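The Bench Report: Twenty Minutes with the Grippers

Nov 19, 2018

Hello again from the back end of the Jullstead building! I promised Heloísa Rocha a piece for this issue back in October, and she has been very patient with me, so here it is. She wanted something on how we look after the folding cell. I said the subject was mostly jaw pads and cleaning cloths, and she said fine, write about jaw pads and cleaning cloths.

For anyone who joined us lately, the folding cell is the one with the bed in it. We use a pair of hand-held grippers there to work through garments on a made-up mattress, and the recordings go over to the Clorham office, where Raíssa Rangel's group uses them to teach the arms how to fold. My part of it is the hardware. If a gripper won't close straight, or closes straight but lets go of a shirt halfway across the bed, it lands on my bench (usually with a sticky note, sometimes with a sandwich bag full of screws).

The last couple of weeks have been all about slipping. We had passed 2,253 recorded folds on the same set of pads when Maiara Bragança came by and told me the right-hand gripper was "losing its manners" with anything soft. Thick stuff was fine. Towels, fine. Give it a light shirt and the cloth would creep out of the jaws during the long pull toward you, and she'd have to stop, open, grab again and start over. She had been correcting for it with her wrist for days before she mentioned it, which I have now asked her very nicely never to do again!

So I took both of them apart. The pads are the gray inserts near the ends of the black fingers, and they do nearly all the gripping. On the right-hand one the surface had gone shiny, and when I ran my thumbnail across it there was lint packed into the texture so tightly that it felt like felt. I cleaned it with a stiff toothbrush and a little alcohol, and got maybe half the grip back. The left one was better, but I don't like running a new pad on one side and an old pad on the other, so I changed the whole lot.

Changing pads is easy if you do it in order. Power off first. Open the jaws by hand, all the way, and don't force the last bit. Back out the two small screws on each finger, lift the old pad, and scrape off whatever is left underneath with the plastic scraper (plastic! the metal one belongs in the other drawer and I know who keeps moving it). Press the new pad down for a slow count of 20, put the screws back, and close the jaws on a strip of printer paper. Pull the paper. If it comes out on one side easier than the other, your fingers aren't meeting flat and you get to loosen everything and start again. It took me three tries on the right-hand gripper, so please don't feel bad if you're slow at it.

After that comes the part I like, which is checking the work on the bed. I don't trust the paper strip by itself. Paper is stiff and polite, and cloth does what it wants. My test is a big soft garment laid out any old way, with both grippers holding the near edge and a slow, steady gather toward the body. I watch what the fabric does right at the jaw. Bunching up a little is good. A smooth slide is bad, and means the pads or the closing force need another look.

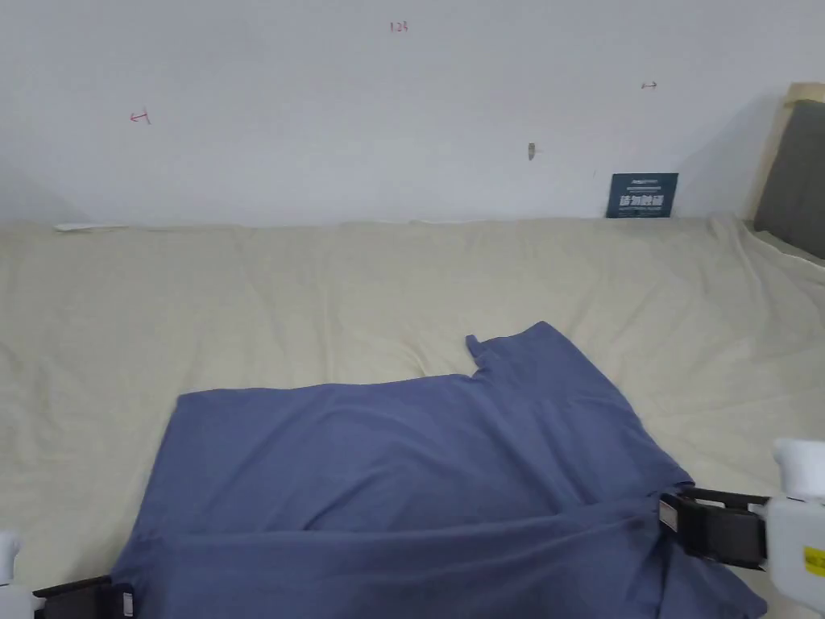
The gather test on the blue garment, with a gripper at each side.

Closing force was the other half of the job. Somebody had turned it up on the right-hand unit, I assume to make up for the tired pad, and with a fresh pad that much squeeze leaves little pinch marks in thin cotton. I brought it down a step at a time until a T-shirt just held through a full pull, then went up 2 steps and left it there. Valdir Fagundes thinks I should have gone up three. We have agreed to disagree until the next time something slips, at which point I expect a very short email from him.

The bed needs looking after too, and it gets forgotten. The sheet does shift around as people work. I don't mind some wrinkles, and Raíssa says she'd like them left in, but if there's a deep sag where someone has been leaning, smooth it out between sessions. Check the tuck by the headboard while you're at it. And please leave the marks on the wall alone. They may look like doodles, and I've already caught one very kind person going at them with a sponge.

A few of you asked how often the pads should be changed from now on. I had been going by feel, and we've all seen how well that went. The new rule is a brush-out at the end of every shift and a proper look with the magnifier every 500 folds. Ivone Brandão has added a line for it on the cell log, next to the battery check, with room for your initials. Write down what you see even if it's boring. "Slightly shiny, left outer" is a lovely note and would have saved me a whole afternoon.

New pads are in the Godoy cabinet, second shelf, in the flat Jadent box. If you open the last packet, tell me the same day, as they take a while to come. The old ones go in the jar on my bench. I'm keeping them to compare wear between the two sides, and I'd also like to find out why the right-hand unit always goes first. Maiara says it's because she's right-handed. She may well have a point, so I've asked Valdir, who is a lefty, to take the next few sessions on the same pair and we'll see what his pads look like in the new year.

If you want to learn the pad change yourself, come find me after lunch any day this month and bring your reading glasses. The screws are tiny, and I'm down to my last spare four.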